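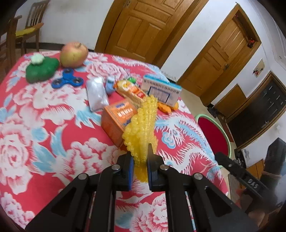 The Corn Set

Dorin Husar had the tablecloth to thank for his result, though he did not put it that way in the paper.

For most of September the model could not place the corn. It could find the cob and close on it. Then, on the way to the box, it let the thing tip, and the cob rolled off among the peonies. Pluvura's arm did this on the steel bench in Urkbridge 65 times out of 104. Dorin wrote the number on the whiteboard and left it there.

"It grips too low," said Ghiță.

"It grips where we gripped."

They went back through the demonstrations, all 3397 of them. Ghiță had done hers standing up, with the gripper straight down. Dorin had done his sitting, elbow on the table, and his cob leaned. The model had learned something in between, a grip that neither of them had ever used.

He wanted to throw out his half. Ghiță wanted to keep it and add one more input, the tilt of the cob after the jaws had closed.

"The blue pads give a little," she said. "The lean changes once you lift. Let it see the lean and answer it."

"On that cloth? It can't find an edge on that cloth."

"It finds the corn. That's the only yellow thing in the middle."

He looked. There was the apple, farther back, and the seat cushion on the chair behind it. He didn't mention the cushion.

They trained it overnight. Dorin slept badly and was at the bench by five in the morning. He had brought the red cloth from the house in Ultska, and he spread it over the steel and put out the orange box and the bread roll in its wrapper. Then he stood the cob up and stepped back.

The arm came down and closed. The cob leaned right. The wrist turned a few degrees the other way — he had never done that himself, not once — and carried it over to the box.

He ran it until Ghiță came in. She hung up her coat and read the new line on the whiteboard. It said 104, and under it, 4.

"Dropped?" she asked.

"Dropped."

She took the cloth by two corners and pulled it off the bench.

"Again," she said. "Without the flowers."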